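4.2 Where the place setting is kept between meals

The households in the second group had no dining room. Of the homes visited in November, most took their meals at a small table that was also used for something else during the day, and the setting had to be stored close by or left out. We were interested in how people with so little surface arrange a plate, a bowl, a cup and cutlery, and in what they do with the dry goods that share the table.

Three arrangements came up again and again. In the first, which we call spread, each piece has its own spot on the tabletop and nothing touches anything else. This was common where the table was at least a metre wide and uncommon below that. In the second, stacked, the plate goes at the bottom with the bowl on it, and the spoon is left in the bowl. In the third, parked, the setting is put together on a tray or a shelf and only moved to the table when food is ready. Trumper tables, as two participants called any table small enough to be lifted with one hand, were nearly always stacked.

Stacking saves room but leaves the cutlery without a place. Participants dealt with this by laying knives and forks over the plate beside the bowl, where the rim holds the handles up and the tips come down on the table. Gwion James, who did most of the home visits in this group, noted that people rarely put the fork back on the table once it had been laid across the plate, even when there was space to do so. In the written diaries the habit was described as "keeping it together" or "all on the one plate". We coded 1,074 diary entries for the position of cutlery before a meal, and across the plate was the most frequent position in the stacked group.

The covering of the table also mattered more than we had expected. Cloths were disliked on small tables as they slid when a plate was pulled forward. Several households used a flat piece of cardboard instead, cut or folded to fit, and replaced it when it was stained. One participant kept a stock of spare pieces behind the door. Cardboard takes up drips, gives some grip under a plate and costs nothing, but it cannot be wiped down, and those who used it tended to pour over a bowl and not over the bare surface.

Jars were the other regular item. A clear jar with a screw lid stood at the back of the table in many of the stacked homes, usually in a corner and behind the bowl, where it could be reached without being knocked. Participants gave rice, salt, sugar and milk powder as the usual contents. Meron Teshome's earlier notes from the Negash interviews suggest that the jar is left out for the same reason as the plate, namely that there is no cupboard within arm's reach. Figure 6 gives a corner table with a stacked setting, a cardboard cover and a jar at the back, and with a cup held tilted over the bowl.

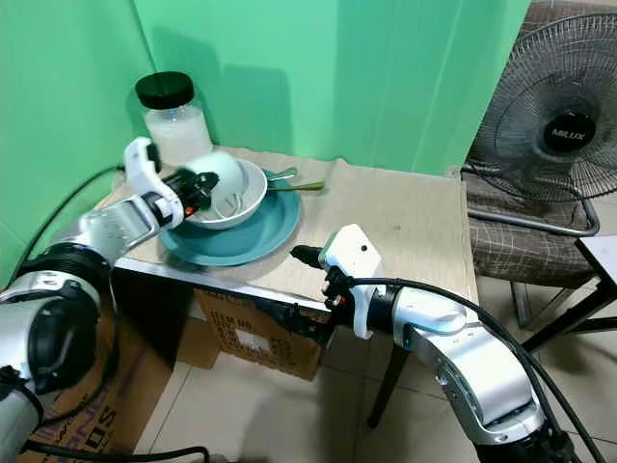 Figure 6. Stacked setting on a small wooden table: white bowl on a teal-blue plate, utensils across the plate, lidded jar in the back corner.

The space under the table was treated as storage in nearly all of the stacked homes. Cardboard boxes were the usual choice, pushed in far enough to leave room for the knees on one side only. This fixes where a person can sit, and so fixes the front of the table. In the diaries the bowl was then described as near that side and the jar as away from it. Where the boxes were taken out during the second visit, two participants turned the plate to face a different way within the week, although neither mentioned it until asked.

Chairs were less settled. A chair might hold a fan, a bag or folded clothes for most of the day and be cleared for meals, or a second chair might be brought in. Catrin Trevor's coding sheet did not allow for this at first, and the entries from the first fortnight were recoded with an added category for chairs in other use. We return to those entries in section 4.3, together with the tray homes.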